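I've been using a Ginier e-reader every day since August, and a few people have asked whether I'd recommend it. I would, with some complaints. I read mostly novels and long PDFs, and I came to it from a six-year-old Pfeiffer tablet whose battery had given up.

The Ginier weighs 175 grams, light enough that I can hold it in one hand through a whole chapter. The Pfeiffer always ended up propped on my knees. The back is a soft matte plastic that picks up fingerprints but doesn't slide off a couch arm. There are page buttons on one side only, and the screen flips if you turn the reader around, so left-handed people are fine.

It comes with 32 GB of storage. I moved my whole library over, 1,361 books and documents, and there's still plenty of room. The transfer was slow. I started it at nine in the evening and it was still building its index when I went to bed. During indexing the page turns lag badly, and I nearly sent the thing back that first night. By the next morning it was fine and it has been fine ever since.

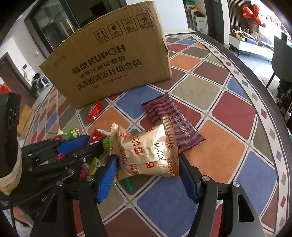 ## Reading on it

Text looks very good. I use the second-smallest size of the default serif, with the margins pulled in as far as they go. You can load your own fonts by dropping them in a folder, but you have to restart before they show up, and the manual doesn't mention it. Kolbrún Snorradóttir told me that one after I complained to her by email. She has had hers longer than I've had mine.

The front light is even except for a slightly brighter patch along the bottom. I see it only in a dark room. The warm setting goes very orange and I keep it at a third.

PDFs are the weak spot. A plain text PDF reflows well enough, but anything with two columns comes out scrambled, with the footnotes dropped into the middle of sentences. I've gone back to reading those in landscape, half a page at a time. It works, but I wouldn't buy the Ginier if papers and journals were most of what I read.

Notes are better than I expected. You press on a word, drag, and type. The keyboard is slow, so my notes have become short. They export to a plain text file, one per book, with page numbers – no account needed.

## Syncing

I use Brarka to keep my place between the reader and my phone. It worked the first day, stopped for most of a week, and then started again after an update. Now and then it still asks whether I want to jump to a page I left long ago. I say no and it forgets about it.

Library loans go through a separate app called Fostden. You sign in with your card number, pick your branch, and loans appear on the home screen after the next sync. Holds are another matter. I'm number 104 in line for one mystery and the app shows this number every time I open it.
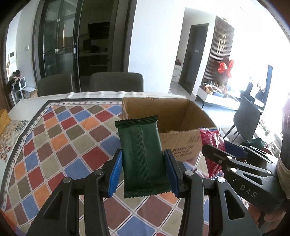 *Snack packet on the patterned tablecloth.*

## Battery

I charge it every couple of weeks, reading an hour or two a night with the light low. Leaving the wireless on cuts that to less than a week, so I switch it off and turn it on only for loans. Standby drain is small. I left it in a drawer over a long weekend and the battery meter hadn't moved.

Barry Cropper asked in the comments on my last post whether the case is worth buying. I don't think so. The magnet is weak, the cover flops open in a bag, and it adds enough weight that the reader stops being pleasant in one hand. I took mine off on a Tuesday and haven't put it back. A padded envelope does the same job when I travel.

I still have to try audiobooks on it, which means finding my wireless earbuds first. If they pair without trouble I'll add a note to this post.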